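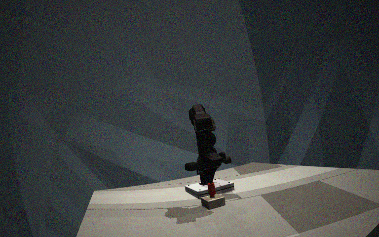
Black arm on its base plate, simulated view.

Saturday, January

Opened the kiln at 7:40 with a cup of tea in the other hand, so confidence was high. The controller says it topped out at 1,077 C, and for once the witness cones agree with it. I have written that down in pen.

The load was 17 test tiles, all in the red Skusgate clay, bisqued last month and kept in a bread bag since. The question was whether the pinholes in the satin white come from the glaze or the body. The answer is yes.

Tiles from the front shelf are decent. Buttery surface, a warm break over the ridges, a bit of speckle I will pretend I planned. Tiles from the back look like something has been at them with a needle. Same bucket, same dip, same count of three under my breath. The back of the Mladenović has always run a little mean, and I used to think the new elements would cure it. They have cured my savings.

Thickness: I scratched through the unfired leftovers to check, and the back tiles had the heavier coat. They were the last ones dipped, and the bucket had been settling the whole time while I looked for the tongs. So before blaming the kiln again I should probably stir. Put a note on the lid. The existing note on the lid says STIR. 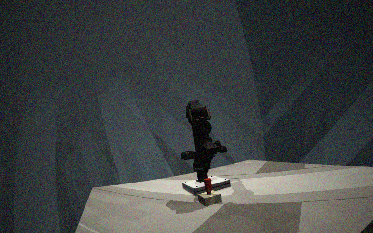

MATERIALS

Mixed a fresh batch of satin white, 2,000 g dry, same recipe as page one of this book except for the frit. The old frit is gone and the Zudine is what the shop had. It is supposed to be a straight swap. Every material I have ever been sorry about was supposed to be a straight swap.

Sieved twice. The first pass left a crust of gray lumps on the mesh that did not want to be part of anything. Second pass clean. Water by feel, then by hydrometer, and the two methods disagreed enough that I went with the hydrometer and sulked.

The Hekeck scale drifts. It came back from a cup of tin oxide reading nine grams of nothing at all, and settled after I turned it off and moved it away from the heater. Whoever uses it next, please tare before every single cup – yes, every one. Tin is too expensive for guessing.

If the new batch comes out blue-white and cold instead of creamy, suspect the frit. If it comes out fine, I will take credit for the sieving.

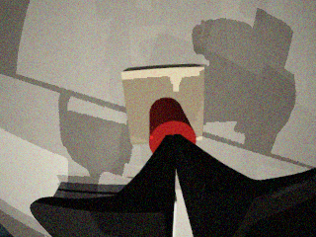 The next firing should change one thing only. I know this because I have written it at the end of each of the last few entries and then changed the clay, the schedule and the position on the shelf. So: old schedule, old clay, new glaze, well stirred. Half the tiles in front, half at the back, and the numbers scratched into the foot before bisque, where they can't burn off like the pencil ones did.

Slow down the last stretch, too. Around an hour's hold at the top might let the pinholes heal over. I'm putting that off until the round after, with regret, see above re: one thing.

Shelf wash is low. The middle shelf has a drip on it the shape of a boot, needs grinding. Goggles are in the drawer with the tongs, which is where the tongs were.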